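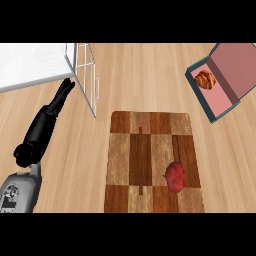 Tomato on the cutting board, croissant in the box, arm on the left near the wire rack. Simulator view.

Ticket: Arm stops beside the rack and does not go to the tomato
Project: Hongate kitchen tasks (simulation)
Opened by: Danjuma Bako
Assigned to: Ibrahim Lawal
Opened: November 5, 2018
Status: open, workaround in use

Problem
The task is "pick up the tomato". The arm should leave its start pose, come over the checkered board and close the gripper on the tomato. In many episodes it goes to the wire rack instead and stays there until the time limit of 60 seconds. No error is shown in the console. The episode is then saved as "completed", and this is the part which worries me most.

I ran 40 episodes with the same layout and the fault came often enough that I stopped using the results.

What I tried
Restarted the simulator and loaded the layout again. No change.
Took the croissant out of the layout, because I thought the target names were mixed. No change, so I put it back.
Took the rack out. The arm went to the tomato every time.
Put the rack back and made the planner log more detailed. The log is attached.

Comment by Ibrahim Lawal
Thank you for the clear steps, Danjuma. I could repeat it here with your layout file. In the log the planner makes a first path to the tomato, then rejects it for collision with the rack. It tries again with a waypoint on the near side of the rack, reaches the waypoint, and finds no second part of the path. After this it waits without any message.

Can you please look at the collision shape of the rack? In the Okafor object set, the wire objects sometimes get a solid block as collision shape, much larger than the wires.

Comment by Danjuma Bako
You are right. I switched on the collision view and the rack has one big block around it, including the small loop at the side. The block reaches over the floor which the arm needs for passing to the board.

I changed it to separate thin shapes for the rods. Now the path is found, but the simulator runs slower. With 2 arms in the layout it would be too slow for us, I am afraid.

Comment by Ibrahim Lawal
Then please use a block with smaller margin for now. I will make a simpler shape for the rack and send it to the Terix branch.

The waiting is a separate fault and I do not want to close it together with this one. When there is no second part of the path, the planner must return "failed". I have opened a new ticket for it under Nimine planner. Please do not count any old episode as completed before you check the final gripper position.

Still to do
Ibrahim: new collision shape for the rack.
Danjuma: check the saved episodes again and mark the wrong ones.
Danjuma: repeat the run with the smaller block and attach the log to this ticket.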